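Rules for Good Picking: What We Wrote and What We Changed
Student project report, November
Zamfira Pîrvu and Rodica Pop

Why write rules at all?

Our project at Darneo asked a simple question: if two people pick up fruit with hand-held grippers, can their recordings be used side by side? Our first 77 recordings said no. We each had our own habits, and mine (Zamfira's) were pretty wild! So we stopped and wrote a rule sheet, and this report is mostly about that sheet.

The rules, version 2

1. One piece at a time. Both pads touch the fruit before you lift, and you stop squeezing once it holds. Soft fruit goes first, while your hands are fresh.

2. Come in from the sides with the jaws open wide. Keep your fingers off the linkage. With a small round fruit like a mandarin, line up the pads with its widest part.

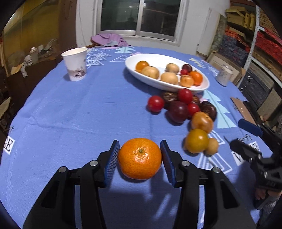

3. Two operators, one plate. Say "in" before you reach and "out" when you're clear. Rodica fought for this one and she was right -- we bumped grippers far less once we were talking.

4. A drop is data. Keep recording, mark the drop in the log, and carry on. We loved this rule, as it took all the stress out of a session.

5. Stop after 300 seconds and swap places. Tired wrists make sloppy grasps.

What was hard

Rule 1 sounds easy until the fruit is an odd shape. Dark, shiny, slightly flattened pieces were our favorites to argue over, and we ended up adding a note on them: put one pad on each side and lift straight up, clear of the plate rim, before moving across.
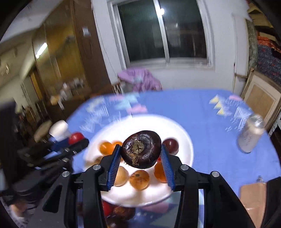
We also fought over how strict to be. Rodica wanted every grasp that broke a rule thrown out. I wanted to keep them all with a label, and that's the version we went with -- a labeled mistake can still be studied later. Next term we want to hand the sheet to someone new, say nothing, and see which rules they misread.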